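Facilities Desk, Lamdale office
Ticket category: Furniture / Cleaning
Subject: Round glass table in lounge, haze comes back after wiping
Priority: Low
Status: Monitoring
Opened: 02/08/2018

Reported problem
The glass top of the round table has a gray haze that shows up when the overhead lights are on. Wiping makes it look better for a short time, then streaks appear, mostly near the rim. Requester has tried paper towels and the blue spray from the supply closet.

Log

Entry 1
Checked the table. Haze is on the top surface only. Underside is clean apart from fingerprints along the edge. No scratches found by fingernail. The spray bottle had been refilled and the label did not match what was inside. Removed it from the closet.

Entry 2
Washed the top with warm water and 8 drops of dish soap in a small bucket, rinsed twice, dried with a cotton towel. Haze gone, but the towel left lint everywhere. Lint is worse on this table than on the wood ones because you can see the floor through it.

Entry 3
Requester says streaks are back near the rim. Found out the evening crew from Brulleck uses one set of cloths for all tables, including the two that get furniture polish. Polish residue on the cloth would explain the film. Asked them to keep a separate cloth for glass. They agreed.

Entry 4
Switched to a tan cloth with a soft, suede-like feel. Used with plain water and a little white vinegar, then a second pass with no liquid. No lint this time.
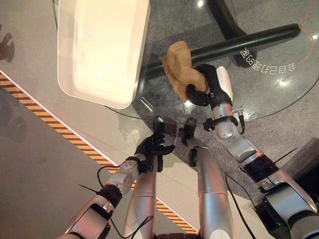

One thing that helped was bunching the cloth up and turning it to a clean side every few passes. When it was folded flat, the same side got used for the whole top and the film was just moved to the rim. Also start at the middle and finish at the edge, then do the edge once more by itself.

Entry 5
Requester asked if the cloth can go in with the regular towels. No. Wash it alone, no fabric softener, hang to dry. Softener leaves a film of its own and we would be back at entry 1.

Entry 6
Looked at the table with the lights on after 16 days. Some fingerprints, no haze, no streaks at the rim. Ordered a pack of spare cloths from Jistness, to be kept on the top shelf and marked GLASS ONLY.

Next step
Check again in March. Close if no new report.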